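Caps on or caps off? Trerdale curbside recycling
Posted in Household and Garbage, December 31, 2023

Hamidreza Zamani
We moved to Trerdale from Tredmont in June and I am losing a slow argument with a recycling cart. In Tredmont the rule was caps off, caps in the trash, and my mother-in-law enforced it like border control. In Trerdale the sticker on the cart lid says "EMPTY AND REPLACE" and then the rest has been scraped off by a branch or a raccoon. Replace what? The bottle? The cart? My outlook?

I called Hivau, who do the pickup on our street, and sat through the recording twice. It covers pizza boxes in great detail. Bottles get one sentence, and the sentence is that they accept bottles.

So, caps on or off, and do I need to cut off the little plastic ring that stays behind on the neck? I have been doing it with nail scissors. I have 115 bottles in the garage from the block party and I would like to know before I start, as my thumb has not forgiven me for the last batch. They are ordinary clear water bottles. Some still have a swallow of water in them.

Kulsoom Butt
Put down the nail scissors.

Caps on is the usual rule now, and it's the rule in Trerdale. I got it in writing from Hivau after they left my cart at the curb with a tag on it. The old advice was caps off, which is why your mother-in-law believes it and why half this board will tell you so. Caps are a different plastic from the bottle. It used to be a nuisance to separate them, but at most plants the bottles get ground up and washed, the bottle plastic sinks, the cap plastic floats, and they skim it off. A cap by itself is small enough to drop through the sorting screens and go to landfill with the bottle tops of our ancestors.

The ring stays on. It's generally the same kind of plastic as the cap and it floats off with it. If you can't find the cap, put the bottle in anyway.

What they do care about is the water. Pour it out, squash the bottle a bit if you like, then screw the cap back on. Do it in that order. I have watched my husband try it the other way with his full body weight.

Clear water bottles with the blue kind of ring, one with the cap off and one with it on. Both are fine once they're empty:
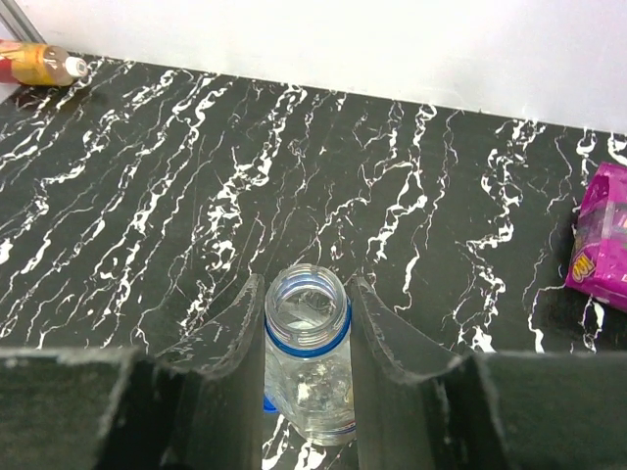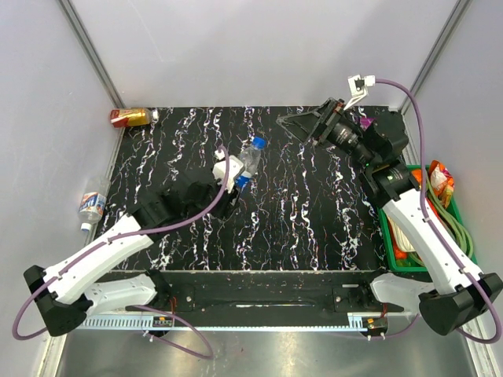 Ghazal Sharifi
Off. Always off. I've taken them off since college and I have never had a problem.

Also the caps are good for crafts. I have a bag of 1034 of them from when my daughter's class was making a mural. Then the class moved on to papier-mâché, so if anyone wants caps, message me. Pickup only, bring a strong friend.

Charito Ocampo
Kulsoom is right for Trerdale, but please check if you live on the far side of the creek, because over there Ozoliņš does the hauling and they have their own sheet. I'm on Ozoliņš. Ours says caps on too, but no squashing, because their sorting line apparently mistakes flat bottles for paper. I squashed for 6 years before I read it. The sheet is on the back of the bill, under the late fee.

One thing that got missed: don't bag them. Hamidreza, with that many bottles you will be tempted to use garbage bags. A tied bag gets pulled off the belt and thrown out whole. Tip them in loose, and if they don't all fit, split them over two or three pickups. Mine took about 130 at a time, unsquashed, but I have the big cart, and I had to sit on the lid.

Labels can stay on, before you ask.

Hamidreza Zamani
I was going to ask. Thank you. Hivau side, so I'll be squashing. I've told my mother-in-law and she would like to see the letter.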